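# Workshop notebook — drawer task, simulation

**Entry: October, morning session**
Project: Rudadetti (arm and drawer cell)
Location: shared workshop, bench computer

## Purpose

The purpose of this session was to establish a dependable approach position for the gripper at the open drawer before any work proceeds on the physical bench. Members are reminded that the build rules require a simulated check first. The scene file is the one saved under the name Lerel; the motion settings are kept separately under Jorkix. Neither file should be renamed without a note in this book.

## Set-up

1. The Lerel scene was loaded with the white table, the dark wooden base cabinet and the cream unit on top of it. The drawer was set open and left empty.
2. Arm speed was limited to 10 per cent for all moves near the drawer. The earlier value of 70 per cent is retained for travel across the open table only.
3. The gripper was commanded open before the approach. The pose below was stored as the reference, with the right finger over the rim of the drawer and the left finger clear of it.
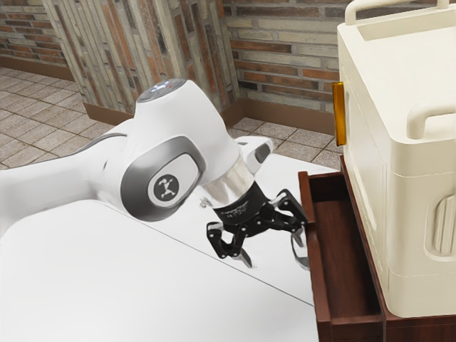

4. The physics step was left at the default. A finer step was tried at the end of the previous session and slowed the bench computer to the point where the display was of no use.

## Observations

Eleven approaches were recorded. In 7 of them the solver reported no contact between the right finger and the drawer wall. The remaining four reported a brief contact at the rim, always on the near left side. The reported force was small in each case, but a real drawer would be pushed on its runners and the recorded position would no longer hold.

The likely cause is the collision shape of the drawer wall, which was drawn in haste and is thicker than the visible wall. This has not been confirmed. The finger shapes were measured against the supplier drawing and are correct.

The second viewpoint was added so that the gap at the front left of the drawer could be judged by eye. It is of limited value. At this angle the fingertip is touching the drawer or very nearly so, and the contact log must be consulted to decide which.
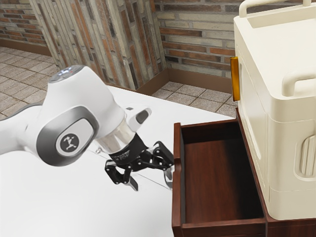
## Changes made

- Approach height raised by 11 mm in the Jorkix settings. The old value is kept as a comment on the same line.
- Contact log now written at the end of each run — it was previously overwritten when the next run began.
- Wrist angle unchanged. A change was considered and set aside until the drawer wall has been redrawn.

## Outstanding

- Redraw the collision shape of the drawer wall and repeat all eleven approaches.
- Decide whether the amber part on the cream unit requires its own collision shape. It is presently included with the unit as a single body.
- Measure the real drawer at full extension. The figure in the Lerel file was taken from the Bermúdez catalogue sheet and has not been checked with a rule.
- The bench computer's fan is noisy again under load. Filter to be cleaned before the next long run.

Files saved to the shared drive at 11:70 was entered in the log by mistake; the correct time is 11:10.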